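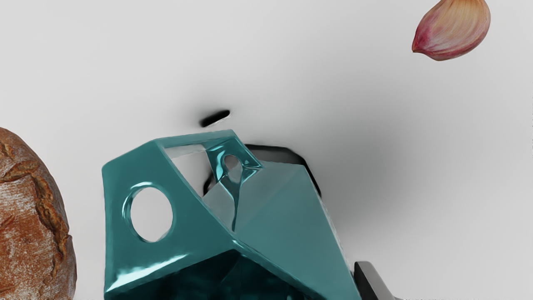
Ticket 62 – Oststead cell (simulated), objects rest above table
Opened by: Misaki Arai
Component: Kartha physics scene, Fondus gripper model
Status: Closed, one follow-up

Problem
After the October update to the scene package, some props in the Oststead tabletop cell no longer settle onto the table. The bread is the worst case. The offset does not change with time: the pose reads the same at step 1000 and at step 3000. Grasping is affected too. The gripper closes at the height stored in the prop file, and on low props that height is now wrong.

Environment
Kartha, headless render on the shared node, physics at 1000 Hz. Standard arm and gripper. Props from the Hivell set. No local changes to the arm description.

Log

Wednesday, 9:40
Reproduced on a clean checkout. Same result with the arm parked outside the workspace, so this is not caused by contact with the fingers. Gravity vector checked, correct. Table collision plane checked, matches the visual surface.

Wednesday, 11:15
Turned on the collision overlay. The teal object has a proper decomposed hull. The bread has a single box that extends below the crust by 10 mm. The box is touching the table and the mesh is not. The solver is doing what it was told.

Wednesday, 13:30
Ran one grasp on the teal cup to confirm that the hand is not part of the fault. Joint limits and finger torque in the Fondus model are unchanged from the last release.

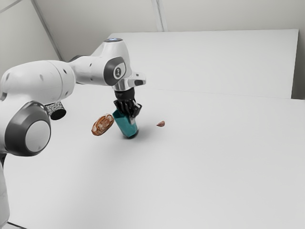
Grasp check on the teal cup, fingers closed at the upper part. The roll to the left still sits clear of the table.

Wednesday, 14:10
Compared the prop files against the previous release. The exporter now writes box colliders for any prop with no collider tag. Before the update it fell back to a convex hull. The bread has no tag and neither does the garlic. On the garlic the error is too small to see in a render, but it shows up in the contact report.

Fix
1. Add the tag "hull" to every untagged prop in the Hivell set.
2. Re-export. Delete the collider cache first – the exporter will reuse old boxes if it finds them.
3. Reload the scene and let it run to step 1000 with the arm parked.
4. Read the lowest vertex of each prop against the table plane. Anything over the contact margin goes back to step 1.
5. Regenerate the stored grasp heights. They are computed from the collider and not from the mesh.

Result
All props pass step 4 after the re-export. Grasp heights regenerated and committed.

Follow-up
Exporter should warn when it falls back to a box. Moved to the exporter queue, assigned to M. Arai.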